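Biltton Recording Guide
Section 9. Recording shelf tasks with the hand-held gripper

Updated Nov 16, 2024, by Rosimeire Lopes

Before you begin this section, the gripper must be calibrated and the Ouali recorder must be installed on your computer. If the calibration is older than the last change of finger pads, please repeat it first.

9.1 Preparing the shelf

1. Put the shelf against the back curtain and check that it does not rock when you touch it. A shelf that moves during the grasp gives a demonstration we can not use.

2. Close the doors of the lower cabinet. They stay closed for all shelf tasks.

3. Choose the objects from the task sheet. Please mix tall and low objects, and leave enough room at the front of the shelf for both fingers to come in open.

4. Place the target object near the front edge. The other objects can stand behind it or at the sides. For fragile things, for example a tea cup with its lid, start with slow movements until you know how the pads hold them.

Note: Do not arrange the objects in the same order each time. The policy will learn the order instead of the object, and we had this problem in the July recordings at Flestisano.

9.2 Recording a demonstration

1. Hold the gripper by the handle with the fingers fully open. Stand so that your own body stays out of the camera view.

2. Look at the preview. The target object must be visible between the two fingers, and the markers on the left and the right mount must both be readable. The opening width is calculated from these two markers – if one is covered, the width is lost for that part of the recording.

3. Press the record button and wait for the short tone. Stay still for 2 seconds after the tone.

4. Move to the object in one calm motion. Small corrections are allowed and even useful, but please do not stop and think in the middle. Decide the path before you press the button.

5. Close the fingers, lift the object, and bring it to the place written on the task sheet. Open the fingers and draw back.

6. Press the button again. The recorder gives the file a number and shows the length.

7. If you dropped the object or touched a neighbor object, mark the file as "failed" in the list. Do not delete it. Failed files go to a separate folder at Urkow.

CAUTION: Keep the fingers of your free hand away from the ribbed parts while the gripper is closing.

CAUTION: Do not press the pads against the shelf edge. The foam tears easily, and a torn pad changes the grip.

9.3 When to change the arrangement

Change the arrangement after every 26 demonstrations. Write the new one in the log before you continue, with the object names exactly as they are in the object list. The full shelf set has 1497 demonstrations, so a small mistake in names takes a long time to repair later. 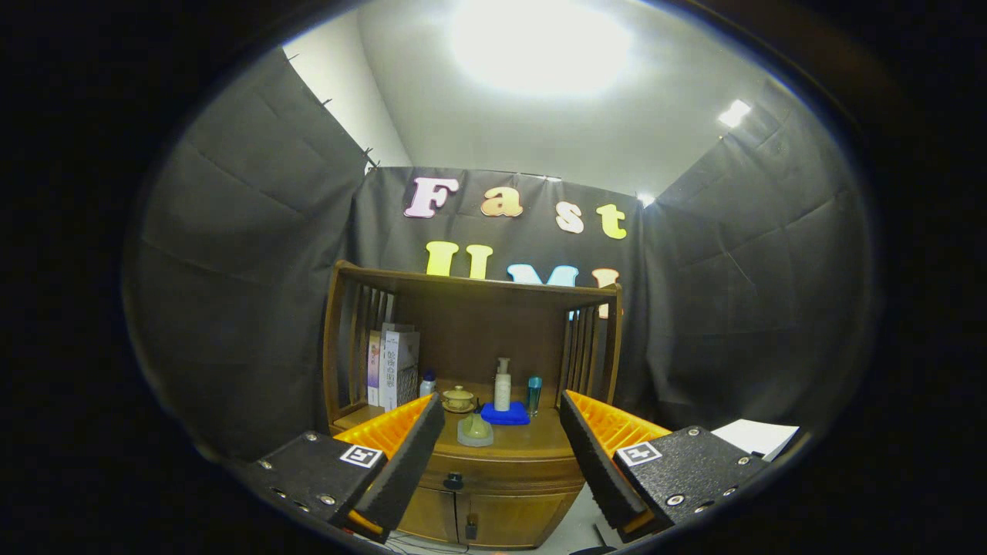
Reading time: 2 min

Starting view for a shelf task. The fingers are open, with the pale green object between them near the front of the shelf, and a marker can be seen on each mount. The view is strongly curved toward the sides – please judge the distance to the object in the middle of the preview.

If the ceiling light makes a large white area at the top of your preview, compare the shelf part with the reference view. When the objects keep their color and outline, you may record. When they look pale, lower the exposure by one step and check the markers again.

Continue with Section 10, Uploading and checking files.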